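6장. 방문 시연과 공개 행사

이 장은 Zolline 핸드 그리퍼를 가정집이나 공개 행사장에서 시연할 때의 준비, 진행, 정리 절차를 다룬다. 장비 조립과 최초 보정은 2장을, 기록 파일의 전송은 5장을 참고한다. 절차는 의류 정리 작업을 기준으로 썼다. 주방 작업을 시연할 때도 6.1과 6.5는 그대로 적용한다.

시연 담당은 두 명이다. 한 명은 그리퍼를 잡고 작업하고(이하 작업자), 한 명은 관람객을 안내하며 기록 상태를 확인한다(이하 안내자). 안내자 없이 작업자 혼자 시연하지 않는다.

6.1 방문 전 준비

1. 방문 전날 양쪽 그리퍼를 모두 충전한다. 충전 표시등이 녹색으로 바뀐 뒤에 케이블을 뽑는다.

2. 본체 하단의 번호 스티커를 확인하고 기록지에 옮겨 적는다. 왼손용과 오른손용의 번호를 바꿔 적으면 나중에 기록을 짝지을 수 없다.

3. 손가락을 끝까지 벌렸다가 닫는다. 걸리는 느낌이 있으면 손가락 뿌리 쪽의 보풀과 실밥을 솔로 제거한다. 의류 작업을 마친 장비는 대개 이곳에 실이 감겨 있다.

4. 렌즈를 마른 극세사 천으로 닦는다. 알코올 티슈는 쓰지 않는다.

5. 저장 공간을 확인한다. 시연 한 회의 기록 시간은 37분을 넘기지 않는다. 남은 공간이 부족하면 현장에서 지우지 말고 출발 전에 Sarnholm 사무실의 저장 장치로 옮긴다.

6. 여분 손가락 패드, 솔, 극세사 천, 기록지, 동의서를 운반 가방에 넣는다.

참고: 운반 가방에 의류를 함께 넣지 않는다. 단추와 지퍼가 렌즈를 긁은 사례가 있다.

6.2 장소 확인과 배치

1. 거주자와 함께 작업할 방을 둘러본다. 작업 면으로 쓸 침대나 탁자, 옷을 쌓아 둘 자리, 관람객이 설 자리를 이때 정한다.

2. 작업자가 설 바닥에서 발에 걸릴 물건을 치운다. 거주자의 물건은 거주자가 옮기도록 부탁한다.

3. 관람객은 한 번에 4명까지 방에 들인다. 나머지 관람객은 복도나 거실에서 기다리게 하고, 안내자가 조를 바꾸어 들인다.

4. 작업 면의 한쪽에는 접기 전 옷을, 다른 쪽에는 접은 옷을 둔다. 가운데는 바지 한 벌을 펼칠 수 있을 만큼 비운다.

5. 창이 있는 방에서는 작업자가 창을 정면으로 보지 않도록 선다. 커튼을 걷거나 칠 필요가 있으면 기록을 시작하기 전에 한다. 기록 중에 밝기가 크게 바뀌면 그 구간은 쓰지 않는다.

6. 벽시계나 휴대전화로 시작 시각을 확인해 기록지에 적는다.

주의: 침대를 작업 면으로 쓸 때 그리퍼 본체를 이불 위에 눕혀 두지 않는다. 잠시 손에서 놓아야 하면 단단하고 평평한 곳에 손가락이 위로 오게 세운다.

6.3 관람객 안내

시작하기 전에 안내자가 다음 내용을 말로 알린다. 인쇄물만 나누어 주고 넘어가지 않는다.

가. 오늘 기록하는 것은 물건을 잡고 옮기고 놓는 동작이며, 렌즈가 넓은 범위를 담기 때문에 방 안에 선 사람도 함께 기록될 수 있다.

나. 기록되기를 원하지 않는 사람은 방 밖에서 보거나, 기록을 하지 않는 체험 순서에만 참여할 수 있다.

다. 작업 중인 그리퍼에 손을 내밀지 않는다.

라. 질문은 언제든 해도 된다. 작업자는 동작이 끝난 뒤에 답한다.

참고: 7월 Plototville 공개 행사에서는 질문이 동작 도중에 몰려 한 벌을 접는 데 여러 번 멈추었다. 그 뒤로 한 벌이 끝날 때마다 짧게 질문을 받고 있다. 진행을 맡았던 Issa Kanaan의 제안이며, 현재 모든 시연에서 이 방식을 쓴다.

6.4 바지 접기 시연

청바지는 두께가 있고 형태가 잘 유지되어 첫 시연 품목으로 알맞다. 얇은 셔츠나 속옷류는 관람객이 동작에 익숙해진 뒤에 한다. 니트는 손가락 패드에 올이 걸리기 쉬우므로 공개 행사에서는 제외한다.

1. 양손에 그리퍼를 잡고 손가락을 벌린다. 손잡이에 손목끈이 있으면 끼운다.

2. 안내자가 기록 시작을 말로 알리고, 작업자는 두 그리퍼를 서로 마주 보게 한 번 맞댄다. 이 동작이 양쪽 기록의 시작점이 된다.

3. 더미에서 바지 한 벌을 집는다. 허리 쪽이든 밑단 쪽이든 먼저 보이는 끝을 잡으면 된다. 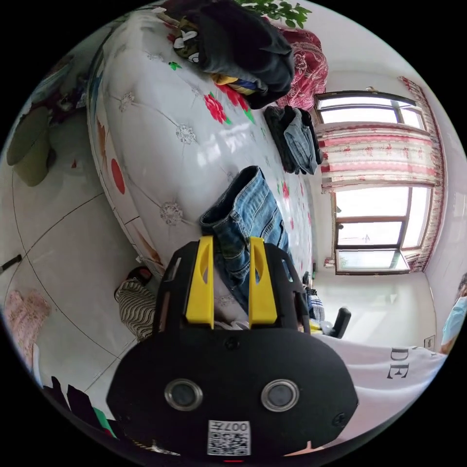
잡는 위치는 천의 끝에서 손가락 한 마디 안쪽이 기준이다. 너무 끝을 잡으면 들어 올릴 때 빠지고, 너무 깊이 잡으면 놓을 때 천이 손가락에 딸려 온다. 밑단이 침대 가운데를 향하고 두 노란 손가락이 그 아래쪽 천을 잡고 있으면, 작업자는 팔을 크게 돌리지 않고도 바지를 앞으로 펼칠 수 있다. 밑단이 몸 쪽을 향한 상태로 잡혔다면 억지로 손목을 꺾지 말고 내려놓은 뒤 다시 잡는다. 다시 잡는 동작도 기록에 남겨 둔다. 실패한 동작이라고 해서 기록을 끊고 처음부터 시작할 필요는 없다.

4. 바지를 작업 면 가운데로 옮겨 내려놓는다. 떨어뜨리지 말고 천이 면에 닿은 것을 확인한 다음 손가락을 벌린다.

5. 두 다리를 나란히 펴고 큰 주름을 편다. 주름은 손가락을 닫은 상태에서 옆면으로 민다. 손가락 끝으로 찍어 누르면 천이 밀려 다시 주름이 생긴다.

6. 한 손으로 한쪽을 잡는 동안 다른 손은 반대쪽으로 가져간다. 두 그리퍼 사이의 간격은 195mm 이상 유지한다. 이보다 가까워지면 본체가 서로의 시야를 가린다.

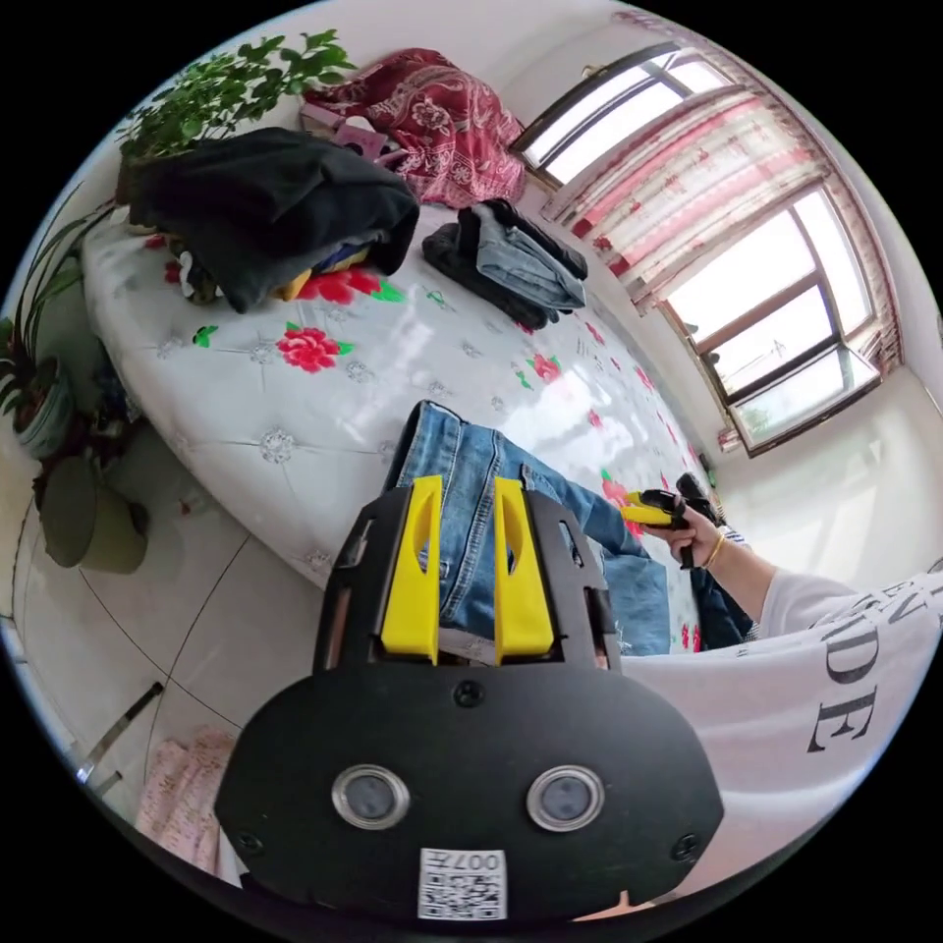
7. 양쪽에서 잡았으면 한쪽 다리를 다른 쪽 다리 위로 포갠다. 두 손이 같은 속도로 움직여야 한다. 한 손이 앞서면 다리가 비스듬히 겹친다.

8. 손가락을 벌려 천을 놓고, 허리선과 밑단이 대략 맞았는지 본다. 손가락 너비만큼 어긋난 것은 그대로 진행한다.

9. 밑단을 허리 쪽으로 올려 반으로 접는다. 두꺼운 바지는 여기서 마치고, 얇은 바지는 한 번 더 접는다.

10. 접은 바지를 들어 정리한 더미 위에 놓는다. 더미가 기울면 새 더미를 만든다.

11. 안내자가 질문을 받는다. 이때 작업자는 그리퍼를 몸 앞에 세워 들고 움직이지 않는다.

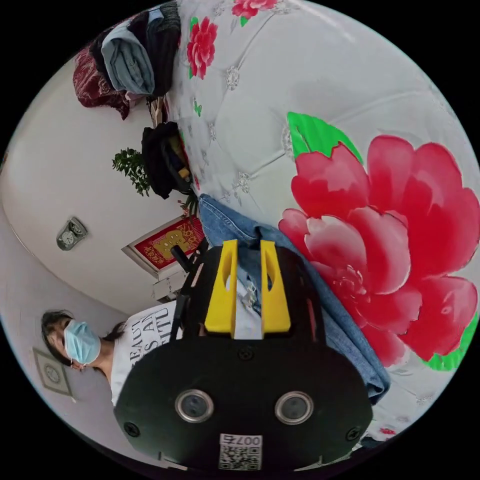
꽃무늬 침대보 위에 접혀 놓인 청바지와 그리퍼의 노란 손가락

같은 순서로 다음 옷을 진행한다. 한 회의 시연에서는 접은 벌 수보다 동작의 고른 속도가 중요하다. 관람객이 지루해하는 기색이 있으면 품목을 바꾸되 손을 서두르지는 않는다.

참고: 무늬가 큰 침대보나 담요 위에서도 작업할 수 있다. 단색 천을 따로 깔지 않는다. 가정의 물건을 있는 그대로 두고 기록하는 것이 방문 시연의 기본 조건이다. 다만 침대보가 미끄러워 바지와 함께 끌려 오면 거주자의 동의를 얻어 가장자리를 매트리스 밑에 끼운다.

주의: 지퍼 손잡이와 금속 단추를 손가락 사이에 끼우지 않는다. 패드가 패이면 얇은 천을 잡을 수 없게 된다.

주의: 소매가 넓은 옷이나 긴 목걸이를 착용하고 작업하지 않는다. 머리카락이 길면 뒤로 묶는다.

6.5 관람객 체험

체험은 기록을 끈 상태에서만 한다. 안내자가 종료 표시를 눈으로 확인하고 "기록 끝났습니다"라고 말한 뒤에 장비를 건넨다.

1. 체험자에게 그리퍼 하나만 건넨다. 양손 작업은 처음 잡는 사람에게 권하지 않는다.

2. 쥐는 힘을 먼저 익히게 한다. 접은 수건의 모서리를 잡았다 놓는 동작을 몇 번 반복하면 충분하다.

3. 수건을 옆으로 옮겨 내려놓게 한다. 잘되면 반으로 접는 것까지 해 본다.

4. 다음 체험자에게 넘기기 전에 손잡이를 닦는다.

어린이는 보호자가 옆에 있을 때 체험할 수 있다. 본체 무게를 한 손으로 받치기 어려워하면 작업자가 본체 아래를 함께 받친다.

자주 받는 질문은 로봇이 언제 집에서 옷을 개어 주느냐는 것이다. 시기를 약속하는 답은 하지 않는다. 지금은 사람이 그리퍼로 하는 동작을 모으는 단계라고만 설명하고, 더 자세한 내용을 원하면 Lykkegaard 안내 창구의 연락처를 준다.

6.6 종료와 정리

1. 두 그리퍼를 다시 한 번 맞댄 뒤 기록을 종료한다. 체험 순서가 있으면 이 동작은 체험 전에 한다.

2. 기록지에 종료 시각, 품목, 중단 횟수를 적는다. 중단 이유는 짧게 적는다. "질문", "떨어뜨림", "전화" 정도면 된다.

3. 기록에서 빠지기를 원하는 사람이 있었는지 안내자가 확인하고, 있으면 해당 시간대를 적는다.

4. 접은 옷은 거주자가 원하는 자리에 둔다. 시연 담당이 임의로 옷장이나 서랍을 열지 않는다.

5. 옮겼던 가구와 물건을 제자리에 돌려놓고 거주자의 확인을 받는다.

6. 손가락과 렌즈를 닦고, 손가락을 닫은 상태로 가방에 넣는다.

6.7 현장에서 생기는 문제

손가락이 끝까지 닫히지 않는다
뿌리 쪽에 실이나 보풀이 끼었는지 본다. 제거한 뒤에도 같으면 그 그리퍼로는 시연을 계속하지 않는다. 현장에서 나사를 풀지 않는다.

천이 자꾸 빠진다
패드 표면이 닳았는지 확인하고 여분으로 교체한다. 교체 방법은 3장에 있다.

한쪽 기록만 시작되었다
양쪽을 모두 종료하고 2번 단계부터 다시 한다. 한쪽만 남은 기록은 지우지 말고 기록지에 "한쪽"이라고 적는다.

작업 중에 그리퍼끼리 부딪쳤다
렌즈 테두리와 손가락에 흠이 있는지 본다. 눈에 띄는 흠이 없으면 계속해도 되지만, 돌아온 뒤 2장의 보정 점검을 한다.

본체가 뜨겁다
기록을 종료하고 손에서 내려놓는다. 식을 때까지 충전하지 않는다.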